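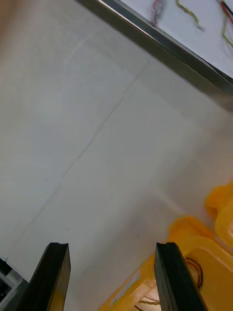
Kitchen and Front of House Assistant, Gornwood Community Café

Part time, permanent
Hours: up to 60 a month, on a rota
Reports to: Marites Umali, Café Manager
Closing date: 2 November 2011

The café at Gornwood serves breakfast, lunch and afternoon tea to people using the library, the health centre and the adult classes upstairs. We reopened in August after the move from Tolentino Street and are now busier than we were at the old site, mostly at lunchtime. We are looking for one more assistant to join the team.

The work is split between the kitchen and the counter. Most people do a mixture of both in a shift.

What you will be doing

Preparing sandwiches, salads, jacket potatoes and soup to our recipes
Taking orders and payments at the till
Carrying food to tables and clearing them afterwards
Loading the dishwasher, wiping down and sweeping up
Putting away deliveries and rotating stock in the fridges
Filling in the daily temperature and cleaning sheets
Helping with buffets for meetings, usually 2 a month

Some lifting is involved, and you will be on your feet for most of the shift.

What we are looking for

You will need to be reliable about start times. The early shift opens the building and there is only one other person on it. You should be comfortable talking to customers, including those who are hard of hearing or need a bit longer to order, and able to handle cash and give correct change.

Experience in a café, school kitchen or canteen would be useful but we will train the right person. A Level 2 food hygiene certificate is needed within five weeks of starting. We pay for the course and for your time on it.

Pay and conditions

The hourly rate is on the information sheet sent out with the form. You will get paid holiday, a meal on each shift, aprons and non-slip shoes. Split shifts are not used. The café closes between Christmas and New Year. Weekend work is shared out evenly and the rota is put up a fortnight ahead.

The 132 bus from Metholm stops outside. There is a bike rack at the back but no staff parking.

How to apply

Ask for a form at the counter or at the Herodo Road reception desk. Please do not send a CV on its own. Completed forms should be returned to Marites Umali by noon on the closing date. Interviews will be held at the café the following week and include a short trial in the kitchen. Two references will be taken up before any offer is confirmed.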